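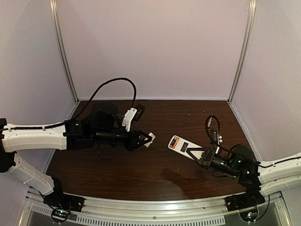
Figure 1. Two robot arms above a wood-grain tabletop.

Section 3. Preparing and Leading the Evening Prayer Watch

This section is for those appointed to lead an evening prayer watch in one of the congregations of the Grustness fellowship. It should be read together with Section 2 (Opening and Closing the Chapel) and Section 8 (Care of Those Who Ask for Prayer). It replaces the loose sheets issued in November.

3.1 Before you begin

A prayer watch consists of three parts: an opening, a period of intercession and a closing blessing. It lasts one hour unless the pastor has agreed to a longer watch in writing. Each watch has one leader and at least one reader. The leader and the reader should not be members of the same household.

You will need:

The watch book for the current quarter
The intercession list, collected from the parish office on the day of the watch
A Bible in the translation used by your congregation
The hymn sheet, if singing is planned
The key to the side chapel

At Eskola the key is held by Hanne Nieminen. At Lurmont it is kept in the vestry and must be signed for.

3.2 Setting out the chapel

1. Arrive at least half an hour before the watch is due to start.

2. Unlock the side entrance and leave the main doors closed, except at Lurmont, where the side entrance has a step and both ways in should be open.

3. Place the chairs in a half circle facing the cross. Leave a gap wide enough for a wheelchair at each end.

4. Set the reading desk to the left of the half circle. Lay the Bible on it, open at the evening's passage.

5. Put a hymn sheet on each chair.

6. Light the two standing candles. The small candles near the curtain are for Sunday use and stay unlit.

Caution: Candles must not be left burning in an unattended chapel, even for a short time. If the leader has to go out, the reader remains.

Note: The side chapel at Eskola may hold no more than 216 persons. Should numbers approach this limit, move the watch into the nave and inform the pastor on duty.

3.3 Opening the watch

1. Begin at the stated hour. Do not wait for latecomers.

2. Welcome those present and give your own name and that of the reader.

3. Say the opening sentence printed in the watch book. The congregation replies with the words in bold type.

4. Keep silence for one minute.

5. Invite the reader to read Psalm 13 or the psalm appointed for the evening. The reader stands. All others may sit.

6. Offer the opening prayer, either in your own words or in those of the watch book. If you use your own words, keep them short.

3.4 Leading the intercessions

The intercession list is prepared by Siv Grønli at the parish office from the requests handed in during the week. Names appear on it only with the consent of the person concerned or of the family. Illnesses and family troubles are not described on the list, and the leader should not describe them aloud.

1. Read the first group of names slowly, using forenames only.

2. After each group, say: "Lord, in Thy mercy." The congregation answers: "Hear our prayer."

3. Pause before starting the next group. A pause as long as the Lord's Prayer said quietly is usual.

4. When the list is finished, ask whether anyone present wishes to add a name or a thanksgiving. Allow time for this. Some will speak only after a long silence.

5. If a person prays aloud at length, let the prayer come to its end. Interrupt only where private matters concerning a third party are being made known.

6. Close with the Lord's Prayer, said together.

Note: Requests that arrive after the list has been prepared may be written in by hand in the space at the foot of the page. Check the spelling of each name with the person who gave it.

Caution: A leader does not promise healing, an answer by a given date or any other outcome. Where a person asks for the laying on of hands or for anointing, refer the request to the pastor. These are not carried out during a watch.

3.5 If someone becomes distressed

1. Continue the watch. The reader should go quietly to the person and sit beside them.

2. Offer the use of the vestry. Two members of the fellowship should be present there, with the door left open.

3. Telephone the pastor on duty. The number is inside the front cover of the watch book.

4. If there is any sign of illness or injury, call the emergency services first and the pastor afterwards.

5. Enter the time and the names of those who helped in the watch book. Do not record what was said.

Further guidance is given in Section 8.

3.6 Closing and putting away

1. Give the closing blessing from the watch book. Lay leaders use the form beginning "May the Lord bless us".

2. Announce the next watch and the name of its leader.

3. Put out the candles once the last person has left their seat.

4. Collect the hymn sheets and return them to the cupboard.

5. Place the intercession list in the sealed box in the vestry. It must not be taken home or photographed.

6. Sign the watch book, lock the side entrance and return the key.

3.7 Extended watches

An extended watch runs through several evenings and is called by the pastor, normally at a time of particular need — a grave illness, a bereavement, or trouble in the wider community. The steps in 3.2 to 3.6 apply on every evening, with the following changes.

1. A different leader is appointed for each evening. No person leads on two evenings in succession.

2. The incoming leader meets the outgoing leader before the opening and receives the watch book in person.

3. Fasting is a matter for the individual. It is not announced, and no one is to be asked whether they are keeping it.

4. After more than eight evenings, the pastor reviews with the leaders whether the watch should continue.

Requests for an extended watch at Lurmont are made to Oskari Lehtinen, and at Eskola to Joni Laitinen.

Section 3 approved for use in all congregations, 4 Dec 2022. Corrections should be sent in writing to Lenni Sjöberg at the parish office, Grustness.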